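Cocco word list, readme

Last touched Oct 28, 2021. Read this before you open the file, please, it saves me emails.

What it is

A list of everyday household words with spoken variants, collected in Pornitz and the villages up the valley. 3731 entries. One entry per line, tab separated, UTF-8. Kitchen words mostly, then laundry, garden, tools, weather. Weather is thin. Sorry.

Started as Beverley Mahuika's index cards, typed up by Simão Mota over one very long January. I took over after that and changed the column order twice, so if you have an old copy, throw it out.

Files

cocco_main.tsv - the list
cocco_sources.tsv - who said what, speaker codes only
cocco_dropped.tsv - stuff we took out and why
notes_rj.txt - Rozália's running notes, unedited, some of it in shorthand only she can read

Columns in main

id - number, never reused. Gaps are fine, gaps mean something was dropped
headword - the spelling we settled on
variant - other spellings, separated by semicolons
gloss - short English meaning
domain - kitchen, laundry, garden, tools, weather, other
speaker - code, matches the sources file
sure - y, n or blank. Blank means no one checked, it does NOT mean no
comment - anything goes

How it was collected

Sit down with someone at home, ask what they call things, write it down, read it back. Some sessions had audio, most didnt. Speakers were over 60 nearly all of them, so this is an older person's vocabulary and you should say so if you publish from it. 90 speakers total. The lower town is over-represented because Beverley lived there and could walk.

Younger speakers: a handful, codes starting with Y. Their words are in the same file. Filter them out if you want the old list as it stood.

Spelling

We follow the Cunimden guide, mostly. Exceptions:

- double vowels kept only where the speaker clearly dragged them
- no accents on one-syllable words
- final h dropped everywhere, even where the guide keeps it. Themba Radebe disagrees with this and he may be right. His version of the affected lines is in the dropped file, look for the tag TR

Search with and without the final h if you are matching against anything printed.

Known problems

Ids 1000 to 2000 were typed from photocopies and have more errors than the rest. Check before quoting. Rozália Jelínek got through the kitchen part of that block, the garden part is still raw.

The words for bucket, basin and tub are a mess. Speakers don't agree with each other and a few didn't agree with themselves an hour later. Left as recorded.

"Other" is too big. Was going to split it into clothing and body, ran out of evenings.

A few glosses are still in Simão's Portuguese. Fix them if you hit them and send me the line number.

Drinking vessels

People ask about this one so it gets its own section. The list has separate headwords for a cup with a handle, a cup without, a glass for wine, a glass for anything else, and a tall tumbler. The tumbler word is the newest and seems to have come in with plastic. Older speakers use the no-handle word for it, or just say "the tall one". Both are in, cross-referenced in the comment column.

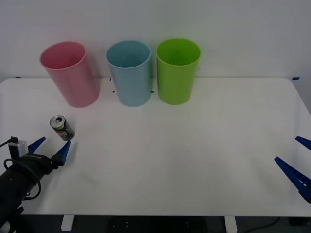
Color words get stuck on the front, no linking vowel, stress stays on the noun. Upper valley speakers put the color after. If you see both orders under one id thats two speakers, not a typo. Size words behave differently, they always go after, no matter where the speaker is from.

Using it

Free for teaching and research. Credit it as the Cocco word list, Pornitz, and give the date at the top of this file so people know which version. No selling it. Do not try to work out who the speakers are, it's a small place and they were promised.

If you load it in a spreadsheet, turn off auto-format first. It turns three of the variants into dates and you will not notice until later.

Corrections

Send to Juraj Brabec at the Zemulia reading room, or leave a note at the desk. Put the id in the subject. One correction per line, please dont send the whole file back with changes in it, I can't diff it by eye.

To do

- garden block, ids as above
- split "other"
- ask Beverley about the cards marked with a green dot
- more weather, anyone's
- audio index, half done, not included here yet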